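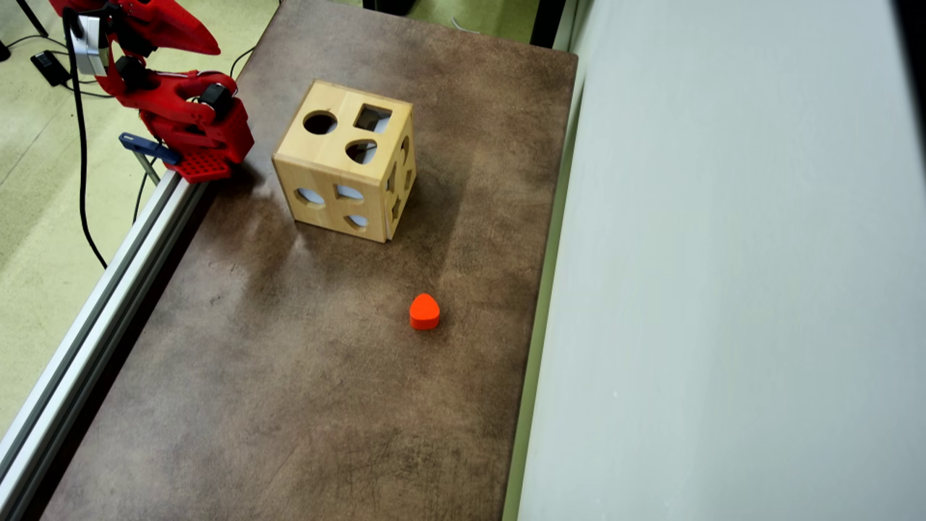 What does a city council do?

A city council is a group of people who make decisions for a city or town. Voters choose them in an election. Each member usually speaks for one part of the city, called a ward or district.

In the city of Cladach, the council has 12 members. They meet in the evening, and anyone may come and listen.

The council decides how to spend the city's money. It also makes local laws, which are called ordinances. An ordinance might say how late a park stays open or where trucks can park.

Before a vote, members talk about the idea. People who live in the city can speak too. In March, Oskari Juntunen asked the council for a crosswalk on Savitz Street. He brought a petition with 177 names on it. A petition is a written request that many people sign.

The council voted, and the crosswalk won by 2 votes.

Words to know
Ward: one part of a city
Ordinance: a law made by a city
Petition: a request signed by many people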